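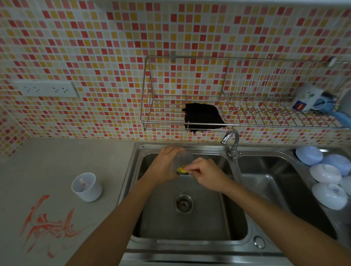

Washing a cup with a yellow sponge at the double sink.

Grustlow Bridge Safety Project
Progress report to the Pruitt Fund, 1 Dec 2019
Prepared by Rhonda McIntyre, project manager

Summary

The project is on schedule for everything except the permanent signs on the eastbound approach. Spending is within the grant. The work covers crash response and traffic warnings on the Drirkgate bridge and the ramps at either end of it.

Crash records

Quyên Nông finished going through the crash reports in August. There were 462 reports in the set, covering the bridge deck, both approaches and the Wondska Road ramp. Some older reports gave only the name of the road, and she placed those by comparing them with the tow log. Where the two didn't agree, the report is marked as unplaced and left out of the maps.

The main finding is one we expected. Rear-end crashes are clustered on the westbound side, just past the crest, where drivers come over the rise and meet stopped or slow traffic. A stalled car in that stretch can't be seen until late, and there is no shoulder to pull onto. Sideswipes are more common at the Wondska Road merge, mostly in the evening.

The eastbound side shows no clear pattern. We had planned to use the same sign layout in both directions and have now dropped that idea. The revised drawing is with the county.

Warning signs

Two portable message signs are in place westbound, one before the toll plaza and one at the foot of the rise. They show a slow traffic message when the bridge desk turns it on. The desk does this by hand for now. The automatic trigger depends on the speed sensors, and the sensor cable on the north rail has to be rerouted around a drain before it can be connected.

The first sign had a battery fault and was out of service for six days. The supplier replaced the battery under warranty, so there was no cost to the grant.

Tow response

The standby tow truck now waits at the Wondska Road lot during both rush periods. Before this it came from the yard across the river and often got stuck in the backup it was being sent to clear. The drivers asked for a second gate key and a light over the exit - both have been supplied.
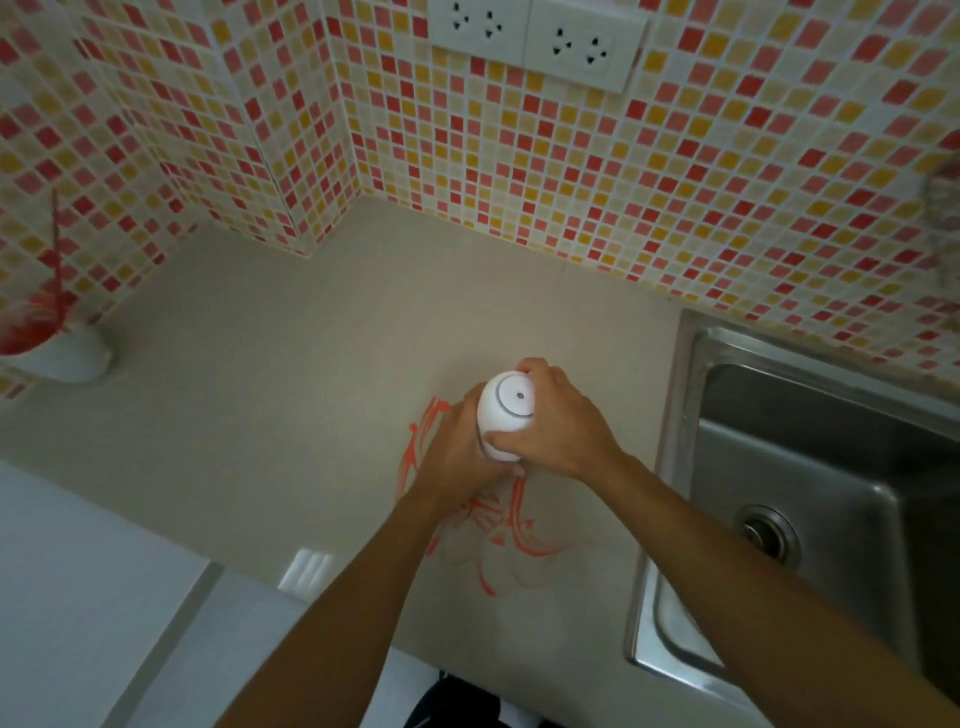

Who decides when a lane is closed after a stall?
The highway patrol officer on scene makes that decision. If no officer has arrived, the bridge desk can put up the slow traffic message and send the tow truck, but it can't close a lane.

Training

Tow drivers and desk staff have had a joint session on radio calls and on where to park when blocking for a stopped car. The night crew couldn't attend and will be trained separately. The written call sheet was cut down to a single page after drivers said the first draft was too long to use in a cab.

Budget

Sign rental came in a little under the budget line. Overtime for the tow contractor came in over it, mainly from a long cleanup after a gravel spill on the west ramp. We ask to move the unspent rental money to the overtime line. A signed request form is attached.

Next period

Reroute the sensor cable and connect the automatic trigger.
Get county approval for the eastbound drawing and order the signs.
Train the night crew.
Add the unplaced reports to the maps if the county can supply the dispatch notes.

The cable work needs an overnight lane closure. We have asked the county for 2 nights and are waiting for dates.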